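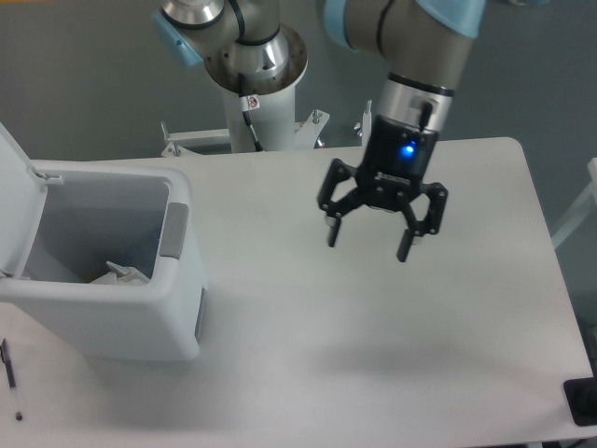 Last year's students asked whether the arm check has to be done again when the club before us has just finished, and yes, it does, every single time, even if you are only picking up a pen and dropping it in the bin!

Zultley Robotics Club – Arm Station Checklist
Inspected August 11, 2021

Emergency stop: OK. Pressed and reset from both sides.

Gripper fingers: OK. Open and close them 4 times with the table clear of hands, please.

Gripper cable: OK for now. There is a little more slack than I like, so keep an eye on it when the wrist turns.

Pedestal bolts: OK. Checked by hand, second arm too.

Warning label: OK, still readable.

Speed limit: FIX. Someone left it at 200 mm per second after the Munoddale practice round – lovely run, by the way – and beginners should start well under that.

Trash bin: OK. Lid open before the program starts.

Table: Wipe down before the Surkton visit.

Next check: before 2 teams share the station again.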